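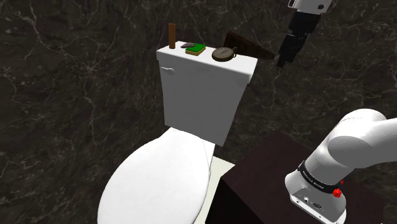
Dratgate, April 17, 2026

Progress report to the Endura Fund: public and community toilets in Dratgate

This report covers the work done since the grant began in September. It follows the headings in the grant letter, with the money at the end.

Where we are

The grant pays for us to keep toilets open to the public in the town centre and to bring more into use through local businesses. When we applied, the only public block was the one beside the bus station, and it shut at teatime. The block now stays open until the last bus has gone. The longer hours have held all winter apart from a short closure in the cold spell, when a supply pipe froze and had to be replaced.

The community toilet scheme, where shops and cafes let people in without asking them to buy anything, has 5 members. They are the library, the market hall, two cafes and the garden centre on Vetmont Road. Each one has a window sticker and is shown on the town map. A third cafe joined at the start and left after its lease ended. We had hoped to have more members by now. The businesses that said no mostly gave the same reason, the cost of extra cleaning, and the payment we can offer does not cover it for a small place with one toilet.

The bus station block

The block was repainted inside before the hours were extended. The old cisterns were leaking into the pans and two of them could not be repaired, so the toilets in those cubicles were replaced. The others had new valves fitted. Water use at the block has come down on the last two bills, but part of the winter was quieter than usual and we would like a full year of readings before giving a figure.

The accessible toilet has a new door closer, a lower coat hook and a shelf. The emergency cord had been tied up out of reach, and this is now checked on every cleaning visit. Changing the lock to the national key type is still to be done. The locksmith's first quote was for the wrong door and we are waiting for the second.

Damage has been lower than we budgeted for. There were two broken soap dispensers and some writing on the outside wall, which the cleaning contractor removed.

Maps and signs

We printed 500 copies of the folding map. They went to the surgery, the library, the bus station office and the sheltered housing at Oral Court. Oral Court asked for more in large print, so we ran off a further 200 on a single sheet. The large print version has been the more popular of the two and we will use that layout for everyone next time.

The finger signs in the High Street are late. Permission came through in the new year, but two of the posts turned out to belong to the county and needed a separate form. That form has gone in. The signs themselves are made and in store.

What people have told us

We left comment cards at the block and with the scheme members. Most of what came back was about opening times, and most of that was from bus passengers. Several people who care for a relative wrote that they now come into town for longer. There were complaints too – the hand dryer is too loud for some children, and the floor near the sinks gets slippery. We have put down matting and are looking at paper towels in place of the dryer.

A few cards asked for a proper changing place with a hoist and an adult bench. The present building has no room for one. We have passed the request to the council for its plans for the car park site.

Money

Spending is close to the budget you approved. Cleaning is slightly over, as a result of the longer hours, and signs are under until the posts are settled. The unspent balance is £2,545. We ask for your agreement to move it from signs and repairs to cleaning, so that the evening opening can carry on through the summer. The cost of putting up the High Street signs is already set aside and is not part of that sum.

Next steps

– Fit the new lock on the accessible toilet.
– Put up the High Street signs once the county has replied.
– Visit the shops at the Vetmont Road end again with a revised payment offer.
– Reprint the map in large print.

The bills and meter readings are attached as separate sheets.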